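Flerkness Snack Shelf, Two-Tier Slotted Shelving Unit

If you have ever tried to keep a pantry, a break room or a small shop counter stocked with boxed snacks, you already know that boxes come in every height there is, and that most shelves were built by people who never had to put a cracker box on them. We came to the Flerkness after years of making do with a kitchen bookcase, and we've grown very fond of it, so please forgive us if we go on a bit.

It's a black metal unit with slotted uprights and a light tan shelf surface, and it has a good thick beam along the front. Ours is loaded up with the snacks we reach for most.

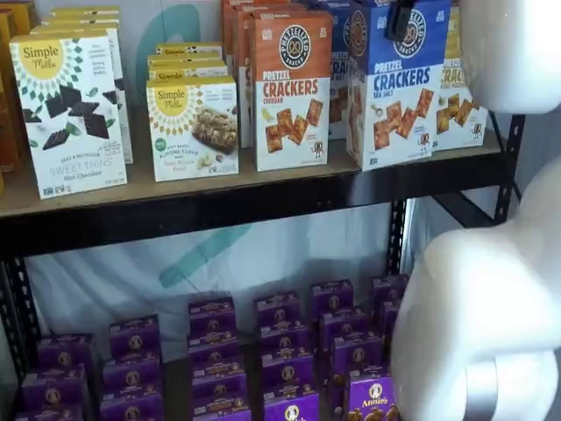
By Oyewole

The slots in the uprights are what sold me. You choose the height for each beam when you put the unit together, and if you change your mind in August when the big order of crackers comes in, you can take the boxes off, move the beam and start over (I have done this more than once, and I'd do it again). The Flerkness comes with 16 clips and a small rubber mallet, and you won't need any other tools. Do check that all the clips are in the bag before you begin, though, and give each one a good firm tap once it's in its slot.

A few words about how to fill it, as we get asked this a lot. Tall boxes look best standing up with their fronts facing out. The Pretzelized crackers are a nice example, and so are the Simple Mills Sweet Thins, which we keep in Mint Chocolate. Shorter, wider boxes such as the Simple Mills almond flour bars are happier in a stack, and you can step the stack upward toward the back so that the name on each box still shows over the one in front. It takes a minute or two longer, but it's so much easier to see what you have!

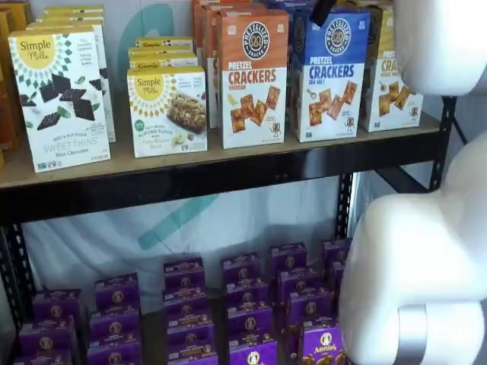
The other thing I like to do is keep one flavor to a row, with the spare boxes lined up straight behind the first. When somebody takes the front one, you just slide the next one forward. We try to leave a finger's width between rows – enough to get a hand in without knocking over the neighbors – and we put the newest boxes at the back so the older ones get eaten first. If your family is anything like mine, they will ignore all of this and pull from the middle, and the shelf will still look perfectly fine.

Save the lower shelf for whatever you buy the most of. A full run of one kind of box down there makes the whole unit look tidy, even on a day when the top is a mixture of everything, and it keeps the weight low, where you want it. 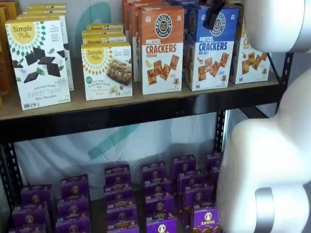
Sizes, Price and What's in the Carton

Each shelf is 17 inches deep and will hold up to 100 pounds, spread evenly. That is a great deal more than crackers will ever ask of it, so you can move the unit to the garage later on and use it for paint cans if you like.

The price is $169 for the two-tier unit. In the carton you'll find the uprights, the beams, both shelf surfaces, the clips, the mallet and a folded instruction sheet. The snacks are yours to choose, of course. Extra clips are sold separately in the Zodov parts section, and it's worth having a few in a drawer.

Putting it together takes one patient person the better part of an hour, or two people quite a bit less. Build it close to where it's going to live, on a level floor, and set the bottom beams first.

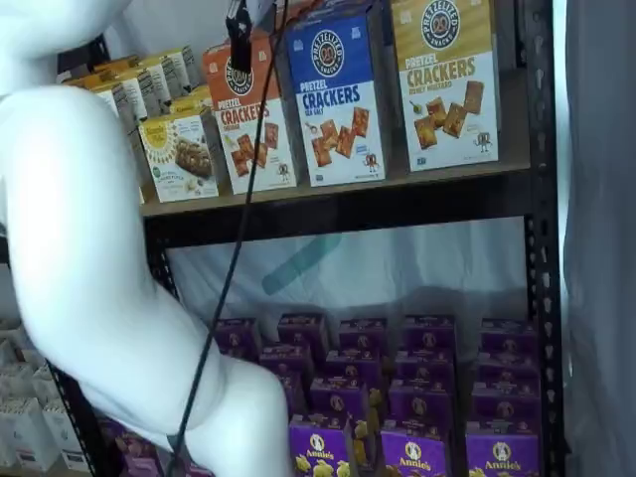 I should also mention color, because a dark shelf makes such a good background for it. Orange cheddar, blue sea salt and yellow honey mustard side by side are downright cheerful, and it's easy to find your flavor from across the room. For cleaning, a soft damp cloth is all the metal needs. Go lightly on the tan surface, wipe up spills when they happen, and dry it well before the boxes go back on. Crumbs do like to gather in the corners by the uprights, and an old dry paintbrush gets them out nicely.

The Flerkness ships flat from our Kernness warehouse, and we're always glad to help if you aren't sure whether it will fit your space. Send us your measurements and we'll write back.

Contact Zodov | Shipping and Returns | © Zodov. All rights reserved. | Back to top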